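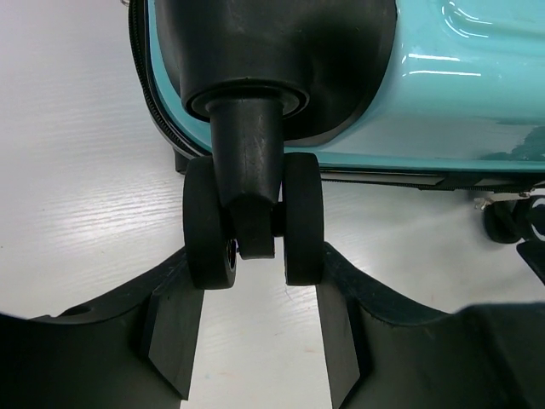
June, dye room, Tendden workshop

Started before seven because the big vat needed waking up and I wanted it settled by the time Sharada got in. It had sat since the last class with the lid on and the heat off. Looked terrible. Dull blue all the way down, thin scum on top, no flower to speak of, and the smell had gone from that nice earthy sweet thing to almost nothing. pH strip said it was still alkaline enough, so this was a hungry vat, not a sour one. Warmed it up slowly, stirred in fructose dissolved in hot water, stirred round the edge and then back the other way to bring the bubbles into the middle, lid on, walked off to do the mordant bath.

Came back and it had turned! Clear amber under the skin, coppery sheen on top, a proper clump of dark blue bubbles in the center. I never get tired of that. Dunked a scrap of old sheet and it came up yellow-green and went blue while I was looking for somewhere to hang it.

So both vats are working again. Big one is strong, small one is on the weak side, and I want to keep it that way (see below, this is the whole point of the entry).

What we're after

Domenica wants greens for the Ollville blankets. Real greens, in a range, from a sort of new-leaf yellow green to a dark bottle green, all from weld and indigo, and all on the Widmer yarn because that's what the weavers have warped with. We have done plenty of greens here but always by feel, and always on whatever wool was lying about, and when somebody asks for the same one again we mumble. This time I'm writing it down.

Question for the day: yellow first or blue first? I was taught yellow first. Liên was taught blue first and will argue it over lunch with great cheer. Her case is that the vat is alkaline and hot wool in an alkaline bath with weld already on it is asking for the yellow to bleed out into the vat, and then you have weld in your indigo and patchy yarn. My case is that you can see where you're going if the yellow is on, since the last dips decide the color and you can stop when you like it. Both true, annoyingly.

Yarn prep

Scoured everything yesterday with the neutral soap. The Widmer yarn carries more spinning oil than I expected and the first scour water came off gray, so it got a second one. Worth checking by dropping a little water on a dry strand. If it beads, scour again. If it sinks straight in, good.

Mordant was plain alum, no cream of tartar. I've gone off tartar for weld. It pushes the bath acid and weld likes things the other way, and the yellows we got last spring with tartar were pale and a bit lemony-sour. Brought the pot up slowly, held it well short of a simmer, let the yarn cool in the liquor overnight. Handle is lovely this morning, no stickiness at all. Too much alum and wool goes tacky, and I was a little worried because the kitchen scale has been drifting. Sivaprasad has promised to look at the scale. (Sivaprasad, if you are reading this, the scale.)

Weld bath

Dried weld from Fovden, the new sack. Chopped it, soaked it, heated it gently and strained it through the old curtain. The bath was a murky olive and I thought oh no. Then I stirred in a pinch of chalk and it brightened right up to the color of egg yolk. Sharada had not seen the chalk trick before and made me do it again in a jar so she could watch it from the side. It's the calcium that does it, and I suspect it's why the people up the valley with the hard water get such easy yellows.

Keep the heat down. Weld that has boiled goes brownish and there's no getting it back, I have tried.

Yarn went in wet and came out the most ridiculous yellow. You could have read by it. We hung it along the back rail and every single person who came through the door said something.

Second bath from the same weld, fresh water over the spent plant, gave a softer yellow which I think is the better starting point for the pale greens. Don't throw the spent weld out before you've had that second go. A third isn't worth the gas.

Yellow first

Took the yellow skeins to the small vat. Wet them out thoroughly in warm water, squeezed, slid them in below the surface with no splashing. Ten minutes in, then out gently, squeezed at the surface so it doesn't drip and put air in the vat, opened up on the line to air.

First dip: lime green, quite loud. Second dip: grass. After that I moved over to the strong vat for the dark ones and the jump was too big. It went from grass to nearly teal with no stop between. So the weak vat is where the control is, and I'd rather do more short visits to it than one to the big one. Domenica came by as the grass one was airing and said that was the exact green of the lower meadow before haying, and would I please not touch it again. It has a pink tag on it. Leave the pink tag alone!

Did it bleed? Yes, a bit. Liên wins that point. I put a piece of white wool in the small vat afterward and it came out a slightly greener blue than the piece from the morning. Not a disaster, but if we run the full order this way the small vat will be greenish by the end and useless for clean blues. Could just call it the green vat and be done with it.

Blue first

Liên ran this half herself while I strained. Blue on mordanted wool, then a long rinse, then a soak in water with a splash of vinegar to take the alkali off, then rinse again, then weld. Her blues were very even, much more even than mine usually are. She turns the skein under the surface the whole time, slow as anything, and I tend to get bored and leave it.

The greens came out deeper and cooler. They have a kind of glow underneath that I like a lot. But the palest ones are hard to judge, because a faint blue that looks right on its own goes to almost nothing once all that yellow lands on it. We overshot on the pale end and undershot on the middle. She reckons she could learn it by making a set of blue samples to match against before going into the weld, and I reckon she's right.

One more thing. Mordanting before the vat means the alum sits through the alkaline bath, and I wondered whether we'd lose some. Tharun suggested doing a piece the other way, blue on bare wool, then alum, then weld. We did one and it took the yellow better than the rest, clearly brighter side by side in the window. Adds a whole day to the job though.

Samples

There are 11 swatches on the card now, pinned in order from yellow to the darkest green, with the dips written on masking tape on the back. Half of each is folded under black paper and the other half is going in the south window. Weld is good in light for a yellow but it's usually the yellow that goes first, and old green tapestries turning blue is exactly this, the weld faded and the indigo stayed. I would love for the Ollville blankets not to do that in our lifetimes. Check the window card at the end of the summer.

Rub test on white cotton: dry, all fine. Damp, the darkest one left a blue mark. That's loose indigo sitting on the surface and wants a proper wash, or more likely I was greedy with the strong vat.

Notes on rinsing, because I always forget

Let the indigo air fully before any water goes near it. All the way through, open the ties and look underneath. Loosen the ties anyway, there was a pale band on one skein where I'd done it up too tight, my own fault.

Vinegar soak for the wool after the last dip, every time. Wool left alkaline goes harsh and Domenica can tell with her eyes shut.

Dry in the shade.

Ollville trip

Sharada is taking the swatch card, the pink tag skein and a bag of the weld over to show the weavers. It all goes in a suitcase along with the hot plate and the small stockpot so she can do the chalk trick for them. Wrap the jars in the wool, we have enough of it. The chalk should travel in a jar with its name on it, given that the lime and the alum are also white powders and we have had that conversation before. Lime stays here.

She should ask them: do they want the heather effect where the two ends of yarn take the dye differently, or dead flat? I like the heather, but it's their blanket. And do they need all the yarn at once or can we send it as it's done? Drying space is going to be the trouble, the back rail is full now and this was only the samples.

To do

Feed both vats tonight before closing up. Small one gets fructose only, no more indigo.

Label the small vat GREEN.

Liên to make the set of blue samples, on Widmer yarn, with the dips noted.

Try Tharun's order again with a bigger skein, and keep a strand from every stage.

Ask Fovden if there's more weld from the same field, and if they'd hold it for us.

The exhaust test: there's a last bit of weld liquor in the white bucket. I put an unmordanted strand in it overnight out of curiosity. Expecting beige.

Later, 9 p.m. Went back to turn the heat off and looked at the card under the lamp. The blue-first ones go very dark under the bulb and the yellow-first ones hardly change. Do all the matching at the window from now on, before lunch, with the lamp off.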